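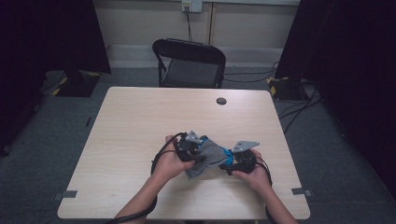 Research News

Skolville group reports results on learning grasps from hand-held grippers
November 7, 2019

The Manipulation Group at the Skolville Institute has completed the first stage of its study on teaching robots to handle everyday objects from human demonstration. The results were presented to the institute's research council and will be released in full as a technical report.

The study, known internally as Buvlow, asks how much a robot arm can learn from a person who performs a task with a pair of hand-held grippers. The person holds one gripper in each hand and works at an ordinary table. A camera on each tool records the object between the fingers, and the position of the tool is logged at the same time. The arm itself takes no part in this stage. A control policy is then trained on the recordings and transferred to a two-arm robot fitted with the same type of fingers.

For the first stage, the group collected 499 demonstrations. Objects were divided into two classes. The first consisted of soft items, chiefly pieces of fabric, which change shape as soon as they are lifted and must often be held from both sides. The second consisted of rigid items with curved or uneven surfaces, among them toy vehicles, which can slip or turn when the fingers close at the wrong point. Of the full set, 400 demonstrations were used for training and the remainder were kept aside for checking the policy before it was run on the robot.
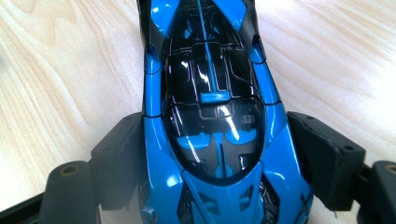

A model sports car held between the gripper fingers, from the camera on the tool. Photo: Manipulation Group, Skolville

The main finding concerns the choice of camera view. Policies trained on the tool cameras alone were compared with policies that also received a view of the table from above the operator's hands. For rigid objects the added view made little difference. The tool camera shows both fingers and the sides of the object, and this was enough for the policy to correct its approach before closing. For fabric, the wider view proved important. When cloth is bunched between two grippers, each tool camera sees mostly folds, and the policy had trouble judging how far apart the two hands should be. With the added view, the robot completed nearly 100 percent of the two-handed fabric holds in the test series. The fabric tests were limited to one type of material, and the group advises caution in applying the result to thinner or more elastic cloth.

"We expected the close view to be sufficient in both cases," said Pierina Orlandini, who leads the study. "The fabric trials showed us that the policy needs to know where the other hand is. We would like to find out whether that information has to come from a camera or whether the logged tool positions can supply it."

A second result relates to the pace of the demonstrations. Operators who had been asked to work slowly produced recordings with long pauses near the moment of contact. Policies trained on these recordings tended to hesitate at the same point and in several runs did not close the fingers at all. From September onward, operators were asked to work at a natural speed, and the pauses in the earlier recordings were shortened before training. The report includes a comparison of both versions.

The work is carried out jointly with the Jeltia Laboratory, which is responsible for the training software, and with the engineering office Lim, which maintains the grippers and their mounts. Both partners will remain involved in the second stage, in which the group plans to add tasks that combine the two object classes, such as wrapping a rigid item in cloth.

Members of the institute who wish to use the recordings in their own work may apply to the group in writing. Requests should state the intended use and the storage space available, as the video files are supplied at full resolution. The technical report will be sent to all departments when the review of the fabric results is complete.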